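Vorlesung Robotik II: Lernen aus Demonstrationen
Handout zu Einheit 6: Simulierte Demonstrationen und Störobjekte
Sushil Malhotra, Stand 22.7.23

Dieses Handout ergänzt die Folien und ersetzt sie nicht. Wer in der letzten Einheit gefehlt hat, soll bitte zuerst den Abschnitt über Verhaltensklonen in Einheit 5 lesen. Die Bezeichnungen sind gleich geblieben: o ist die Beobachtung, a die Aktion, π die Strategie (policy), und T ist die Länge einer Episode.

1. Wiederholung

Beim Verhaltensklonen wird die Strategie direkt aus Paaren (o, a) gelernt. Man minimiert den mittleren Abstand zwischen der vorhergesagten und der demonstrierten Aktion. Das Verfahren ist einfach, aber es hat die bekannte Schwäche, dass kleine Fehler sich über die Episode aufsummieren. Der Roboter gerät in Zustände, welche in den Demonstrationen nicht vorkommen, und dort ist die Vorhersage nicht mehr zuverlässig.

In der Übung wurde gefragt, ob man dies nur mit mehr Daten lösen kann. Teilweise ja. Es kommt aber darauf an, in welcher Hinsicht die neuen Daten sich von den alten unterscheiden. 100 fast gleiche Episoden bringen weniger als wenige Episoden mit verschiedener Anordnung.

2. Die Aufgabenfamilie «Schublade»

Wir verwenden für diese Einheit die Umgebung Tollelix, in der zwei Arme an einem Tisch arbeiten. Die Aufgabe besteht aus folgenden Teilen: den Griff anfahren, die Schublade öffnen, ein Objekt vom Tisch aufnehmen, es in die Schublade legen, die Schublade schliessen. Nicht jede Variante enthält alle Teile. In der kurzen Variante endet die Episode, sobald die Schublade weit genug offen ist.

Zu jeder Episode werden gespeichert:
die Gelenkwinkel beider Arme,
die Öffnung der Greifer,
die Bilder der Kameras,
die Lage aller Objekte (nur zur Auswertung, die Strategie bekommt sie nicht).

Der letzte Punkt wird oft verwechselt. Die Objektlagen sind im Simulator natürlich bekannt, aber wenn man sie der Strategie gibt, löst man eine andere Aufgabe und kann die Ergebnisse nicht mit der bildbasierten Variante vergleichen.

3. Störobjekte

Unter einem Störobjekt verstehen wir ein Objekt, das für die Aufgabe keine Bedeutung hat, aber im Kamerabild erscheint. Bei einer Schubladenaufgabe der kurzen Variante gehört alles dazu, was auf dem Tisch steht. Der Zauberwürfel, der Globus und die beiden Topfpflanzen haben mit dem Schrank nichts zu tun. Trotzdem verändern sie das Bild sehr stark, und zwar auch durch ihre Schatten: Die Blätter der grünen Pflanze werfen einen breiten grauen Schatten auf die weisse Platte, der mehr Fläche einnimmt, als man erwarten würde. Eine Strategie, die nur mit leerem Tisch trainiert wurde, hat solche Helligkeitskanten nie gesehen.
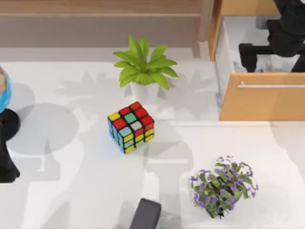
4. Versuch von Prajapati

Der Versuch wurde von der Gruppe Prajapati durchgeführt und am Standort Flisitthorpe wiederholt. Letay Wako hat uns dafür die Auswertung zur Verfügung gestellt. Verglichen wurden zwei Trainingsmengen mit gleicher Netzarchitektur:

Menge A: 385 Episoden, Tisch immer leer.
Menge B: 385 Episoden, in jeder Episode 4 zufällig gewählte Störobjekte mit zufälliger Lage.

Getestet wurde in 442 neuen Episoden, welche in beiden Fällen dieselben waren und immer Störobjekte enthielten. Die Strategie aus Menge A verfehlte den Griff deutlich öfter. Interessant ist die Art der Fehler. Die Bewegung begann meistens richtig, und erst in der Nähe des Schranks wich der Greifer seitlich ab. Bei Menge B waren die Fehler seltener und betrafen vor allem Episoden, in denen ein Objekt sehr nahe am Schrank stand.

Vorsicht bei der Deutung: Aus diesem Versuch folgt nicht, dass die Strategie B «versteht», was ein Störobjekt ist. Sie hat gelernt, dass die Aktion von bestimmten Bildbereichen nicht abhängt. Wenn ein Objekt den Griff verdeckt, hilft das nicht mehr.

5. Schatten als eigener Faktor

In einem zusätzlichen Durchlauf mit dem Renderer Prokska wurden die Schatten ausgeschaltet, die Objekte blieben aber stehen. Damit kann man den Einfluss von Objekt und Schatten getrennt betrachten. Für Menge A wurde das Ergebnis ohne Schatten etwas besser, es blieb aber schlechter als jenes für Menge B mit Schatten. Für das Training empfehlen wir daher, Lichtrichtung und Objektlage unabhängig voneinander zu variieren. Werden beide gemeinsam geändert, ist nachher nicht mehr feststellbar, welcher Faktor gewirkt hat.

6. Aufgaben zur Vorbereitung

a) Schreiben Sie die Verlustfunktion des Verhaltensklonens für zwei Arme auf. Wie gewichten Sie einen Arm, der sich während der ganzen Episode kaum bewegt?
b) Überlegen Sie einen Test, der zwischen «Objekt stört» und «Schatten stört» unterscheidet, ohne dass man den Renderer ändern darf.
c) Warum wurden beide Mengen gleich gross gewählt? Was könnte man sonst falsch schliessen?

Abgabe der Lösungen als PDF, höchstens zwei Seiten. Bitte den Namen auf jede Seite schreiben.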